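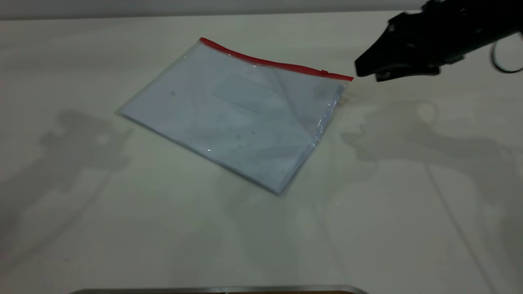

A red-zip pouch on the table in the packing room

About us

Hello, and thank you for stopping by. We are Onemari, a small company in Partington that makes and sends out paper goods in zip pouches: sewing patterns, school worksheets, walking maps, choir parts, knitting charts, seed records for allotment societies, and every so often something so odd that we have to ring the customer to ask which way up it goes. If it is flat, made of paper and likely to be lost or dog-eared in somebody's bag, we would very much like to put it in a pouch for you.

It all started at a kitchen table, as these things do. Delia Pop was teaching evening classes in dressmaking and had grown tired of seeing her pattern sheets come back with tea on them, or in pieces, or not at all. She bought a box of clear pouches, folded a set of sheets into each one, and handed them out at the first class in September. By the end of term the other tutors were asking for them too, and then the tutors' friends, and the kitchen table was never really used for supper again. We moved into our present rooms with 600 pouches, a kettle and a guillotine that Delia still won't let anyone else sharpen.

There are four of us now. Delia looks after the paper side and has the last word on folding. The rest of us share the ordering, the printing, the packing and the telephone, and we swap about a good deal, so whoever you speak to has very likely had your order in their own hands at some point that week.

People do ask us why we are so fond of the zip pouch when there are cheaper sleeves to be had. Partly it is habit, we admit. But a pouch that closes keeps its papers together on the bus and in the bottom of a rucksack, and a clear one lets you see what you've got without opening it. And a bright red zip is a lovely easy thing to spot on a crowded shelf – we tried grey once, and spent most of that winter looking for things.

We get our pouches from Skovmont, who have put up with our questions for years, and we send them out again filled with whatever you have asked for. If you'd like them empty, we can do that too, just say so when you order. 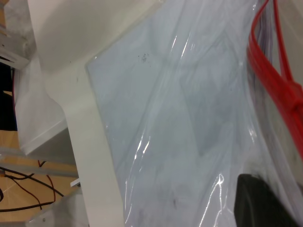

In the packing room, Onemari

The packing room is at the back, up 4 steps, and it is where most of our day goes. You would be surprised how much there is to say about putting paper into plastic (or perhaps you wouldn't, if you have ever tried to do it in a hurry). Clear film creases, and it throws the light back at you, so we like a plain, pale table with nothing on it that might be mistaken for part of the order.

Every order begins with a slip. The sheets are gathered in the order they will be read, tapped square along the long side and then the short side, and folded only if they need to be. Large sheets are folded with the title facing out. Then in they go, all together, with a hand kept flat on the pouch so that the corners don't catch, and the air is smoothed out towards the opening before the zip is drawn across. We go gently at the ends, where a zip is most inclined to stick. After that the pouch is turned over, looked at from the back, and put with its slip for posting.

Last year we sent out 2,673 filled pouches, which felt like a great many when we were in the thick of it. The biggest single order went to the schools in Tistetham, for their local history walks, and we had a very kind bundle of drawings back from the children that is now pinned up by the kettle.

We are also happy to take pouches back. If yours has come to the end of a course or a season and you have no more use for it, post it to us or drop it in, and if the zip still runs we'll wipe it down and keep it for our own filing. Tired ones go to Delia, who cuts them up for template windows and has a drawer of them that no longer quite shuts.

Visitors are welcome in the shop at the front, and if you would like to see the packing room as well, give us a ring beforehand and we'll make sure one of us is free to show you round. Mornings are best, before the post goes. Do bring whatever you'd like packed, even if it is only a rough idea on the back of an envelope – we can usually find you a size to fit while you have a cup of tea.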